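Stop Counting Trucks 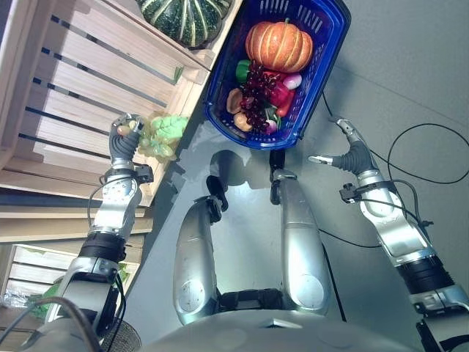
Plastic grapes and slatted wooden crates.

Another week, another update from the Tollton crossing. 308 trucks through, says the bulletin. 308! Everybody prints it, donors nod, on we go to the next thing.

I spent four years doing supply work for aid outfits, the last of it in Gillatmont, and I'd like that number taken out back and buried. A truck is not a meal. A truck is not insulin. Half empty counts as a truck. Full of the wrong size of tent pole, also a truck. We had one come in with winter blankets in the worst of the heat and it got counted same as the one with the saline.

What gets through the gate and what gets to a person are two separate things and the second one hardly ever gets measured. Costs money to measure. Somebody has to go stand in a yard in Benjelloun at six in the morning with a list and ask people did you get it, did you get all of it, did you have to pay someone. Dull work. No press release in it.

Last December the clinic at Benjelloun had 981 people on its register for regular medicine. Diabetics, heart patients, kids with epilepsy. It got supplies for 200. The crossing had a record month! I remember the word "record" because I read it on my phone while standing in the line outside the pharmacy window, which was shut.

And yes I know the arguement. You need some number, a bad one is better than none, agencies are stretched, the guards only let you count what passes the barrier. Fine. I've made that arguement myself, in meetings, with a straight face. But a bad number doesn't just sit there. It pulls things toward it. Drivers get split loads so there's more vehicles. Bulky cheap stuff goes first. The cold boxes wait at Tolanport, where there is power maybe half the day, and then they get thrown out, and nobody has to write that down.

So what instead. Publish what the clinics asked for next to what they recieved. Two columns. Publish the late stuff with how late. Let the clinic staff fill in the second column themselves, not head office, and don't tidy it up before it goes out.

Will donors hate it, some will. One told me it would "confuse the picture." Well the people outside that pharmacy window were pretty clear on the picture.

Anyway. The next bulletin is due and I expect it will have a truck count at the top, in bold. Skip down. See if there's a line anywhere on insulin. If there isn't, write and ask them why, they do read the mail.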